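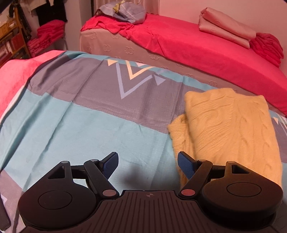
Resealing round a bath, quick version. Did ours in February, took an evening plus the overnight wait. Writing it down before I forget which bits went wrong.

## What you need

- sealant remover gel (I used Tillik, any will do)
- plastic scraper, NOT a metal one
- sanitary silicone, one tube does a normal bath
- a gun for the tube
- masking tape
- kitchen roll, loads
- old washing up bowl for the mess
- white spirit

Check the date on the silicone. Mine had been in the shed since we moved in and came out like toothpaste with lumps. Back to Tolitlow for another, ten minutes before closing.

## Getting the old stuff out

Run the scraper along the top edge, against the tile, then along the bottom edge against the bath. With luck it pulls away in one long strip. Ours came off in crumbs as somebody before us had put new on top of old. Twice.

Gel on whatever's left. Leave it 2 hours, longer if the bead is thick. Window open - it stinks. Then scrape again, wipe, scrape again.

Corners are the slow part. An old toothbrush gets in there, or a lolly stick cut at an angle.

If there's black mould on the grout behind, do it now with mould spray, rinse, and let it dry right out. Don't skip the drying. I left a fan heater in the doorway (well away from the water, obviously) and went off to make tea.

Last wipe with white spirit, then a dry cloth. Run your finger along it. If it feels greasy or bumpy go back a step.

## Fill the bath

Sounds daft. An empty bath sits higher than a full one, so if you seal it empty the joint opens up the first time anyone gets in. Fill it to just under the overflow with cold water and leave it full till the silicone has gone off. Keep the kids out.

## Tape

One line on the tiles, one line on the bath, 5 mm between them. Press the edges down hard with a fingernail. Cheap tape bleeds.

I tried it freehand on the short side, no tape. Looks like it. Thảo Nông next door does hers freehand and it's perfect but she's done a lot more than me.

## Putting it on

Cut the nozzle at an angle, hole a bit smaller than your gap. You can always cut more off.

Start in a corner. Steady squeeze, push the gun along or pull it, whichever you find easier, but keep moveing. Do one whole side without stopping. Let the pressure off the trigger at the end or it carries on dribbling all over the floor.

Then smooth it. Wet finger, drop of washing up liquid in the water, one pass. Two at most. The more you fiddle the worse it gets.

Tape off straight away while it's wet, pulling away from the joint at an angle. Have the bowl ready for it. Do a side at a time, smooth and peel, before starting the next.

## After

Leave it 24 hours even if the tube says less. No showers, no leaning things on it. Then let the water out.

Little gaps in the corners - dab a bit more in, smooth, leave it again.

Any silicone left in the tube: screw in the nozzle end and tape over it. Lasts a few weeks, somtimes.

Still to do: the kitchen sink, same method minus the filling up.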